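Murneo repair evening — talk notes, 2019-09-25

Slide 1. Hello, thanks for coming, fire exits. Keep it short!

Slide 2. Why we started. Lots of stuff going in the skip at Prarkau, much of it fine. Toasters, lamps, kettles. People dont want to bin things, they just don't know who to ask.

Slide 3. Numbers. 587 items through the door since April. Biggest group is kitchen stuff, then lamps, then anything with a hose. Don't read out the whole table, they can see it.

Slide 4. Why things get thrown out. Blocked filter, split cable, lost screw. Price of a new one — cheap. Price of a part — often daft. Mention the Skisik kettle lid here, 19 pounds for a bit of plastic. Pause for groans.

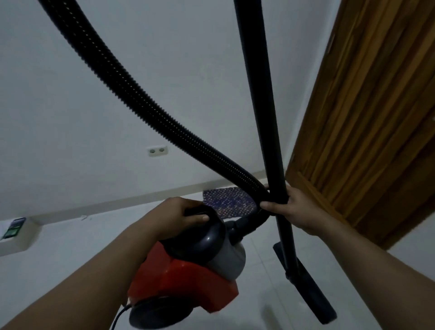
Slide 5. What we ask of people. Stay with your item while it's being looked at. Ask questions. Hold the torch. We're not a drop-off shop and we did have to put a sign up about that.

Slide 6. Money. Lazaridis let us have the hall free until spring, after that its 700 a year. Tea tin covers tools and fuses, wont cover rent. Ask for ideas, don't beg.

Slide 7. Saftey. Everything with a plug gets tested before it goes home. No microwaves, no gas, no exceptions. Someone always asks about microwaves.

Slide 8. What next. Want 4 more people who can sew, zips are piling up. Also a second table near the window, light is terrible at the back.

Questions. If time's tight skip slide 8 and do sewing at the tea break. Sign-up sheet by the door — bring pens.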